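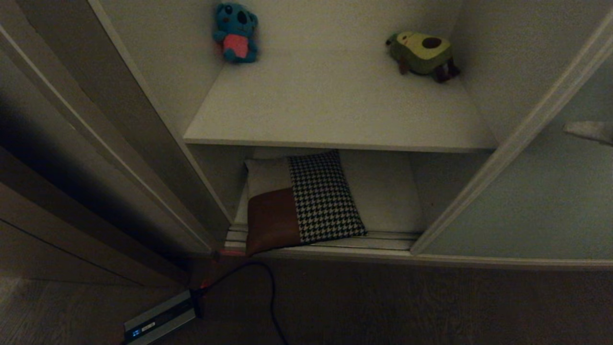 Fakell residents get somewhere to leave the plush

Feb 12, 2024

The Irkari reading room in Fakell has opened a lost property cabinet, ending a period of several winters in which lost property was kept on whichever chair you wanted to sit in.

The cabinet is white, has two doors and one shelf, and was paid for out of the 1,242 dollars left over from last year's roof appeal. The roof, readers will recall, still drips over Large Print.

Under the rules taped up by the front desk, toys go above the shelf and soft furnishings go below. So far the toys are a small blue animal with a pink belly patch, which the staff log has down as a koala and the Saturday story group insists is a bear, and a plush avocado, complete with pit and two stubby brown legs. They have been given opposite ends of the shelf. The entire soft furnishings department is one throw cushion, part houndstooth, part cream and part shiny brown, like something assembled from the coats of three different uncles.

How a person leaves a library without noticing they have left a cushion is a question the log does not take up. It was handed in after the chess evening, and the chess club has denied everything.

Items will be held for 4 weeks. Anything unclaimed after that goes to the Skiltomer thrift store on Higuchi Street, where, if past form is any guide, it will be bought by someone from Fakell and left in the reading room again by spring. An umbrella is believed to have made the trip 3 times.

To claim something, ask at the desk and describe it before the doors are opened. Staff would like it known that "the avocado" will no longer be accepted as a description, two families having already used it. Claimants should be ready to say something about the legs.

Gloves, scarves and single boots are still going in the crate by the radiator, which is full. Eyeglasses are in the drawer with the stamps. Dentures, of which there has been one set, should be raised with staff privately.

The town newsletter, which goes out to 3,000 households, announced the cabinet last week under the heading "Major Storage Upgrade." Attendance at the opening was described as steady, although story time was letting out in the same room and it was raining.

The reading room is open Tuesday through Saturday. The cabinet keeps the same hours, and the koala, or bear, can be visited on request.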